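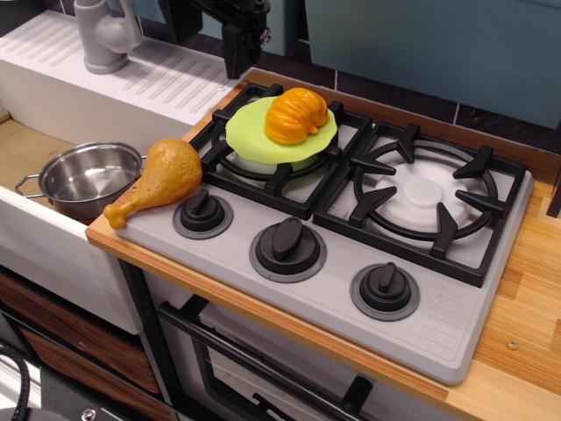 Sample still, toy kitchen set: gripper over the left grate, drumstick at the edge of the hob.

Nevora Kitchen – data card

Demonstrations of tabletop pick-and-place, recorded by teleoperation on a toy kitchen at the Felberg site. Released Jun 19, 2023.

Contents
950 episodes, of which 749 are for training, 96 for validation and the rest for test. The split is by episode. Episodes are capped at 400 steps.

Objects
Plastic food and a small steel pot. Start positions are set by hand before each episode and are not repeated on purpose.

Labels
One written instruction per episode, in English. Success is marked by the operator. Failed attempts are kept – filter on the success field if you do not want them.

Known limits
One kitchen, one arm. Shiny metal gives poor depth readings. Knob turning is not covered.

Loading
Use the Detell reader, or unpack the archives and read the index file directly.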